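How a robot decides where to put its hand

When you pick up a pencil, you don't think about it much. Your eyes find the pencil, your brain works out where it is, and your arm moves. A robot has to do the same jobs, and each one is done by a piece of software. Software is a set of instructions that a computer follows.

At Gelthorpe, the software for the robot arm is called Toltero. It has 3 main parts. The first part looks, the second part plans and the third part moves the motors.

Looking

A camera close to the robot's hand takes pictures as the arm moves. To the computer, a picture is only a very long list of numbers. Each number says how bright or dark one tiny dot is. The looking part of Toltero searches the list for places where the numbers change suddenly, such as the place where a dark carpet stops and a pale floor begins. A sudden change like that is called an edge.

Edges are useful, but they can be confusing. A line on the floor is an edge, and so is the side of a table leg. You could trip over one of them and walk straight across the other. Shiny metal is harder still. It reflects the things near it, so its numbers change when the camera moves, even if the metal stays still.

The robot's own hand gets into the pictures as well. Toltero has to know the shape of the hand, so that it does not try to steer around its own fingers.
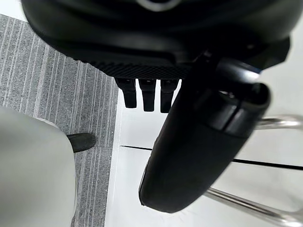

Baldursdóttir adds that shiny things fooled her first program completely, and that she fixed it by making the program compare 2 pictures before it decided anything.

Comparing pictures works in the same way as moving your head from side to side. Close things seem to shift a lot and faraway things shift only a little. From the size of the shift, the software can work out how far away something is.

Planning

Next, Toltero plans a path. It starts with a map of everything it must not touch. Then it tries out different ways for the arm to travel, all inside the computer, before any motor turns. For one reach it may try 300 paths. If every one of them bumps into something, it tries more, up to 400, and then it stops and asks for help.

People are the hardest thing to plan around. A chair stays where you left it, but a person can take a step or stretch out an arm at any moment. The map has to be made again and again while the arm is moving. 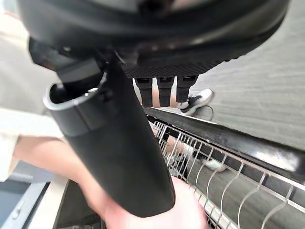 A hand, a leg and white trainers near the robot's gripper.

Moving

The last part is called the controller. It checks where each joint is, compares that with the plan, and corrects the difference. If a joint is a little behind, the motor gets a little more power. If it is too far ahead, the motor slows down.

A program called Wukard writes all of this down in a log. If the arm does something odd, the programmers read the log to find out which part made the mistake.

Try it yourself

Put a cup on a table and close one eye. Reach out slowly and touch the rim with one finger. Now do it again with both eyes open. Was it easier the second time?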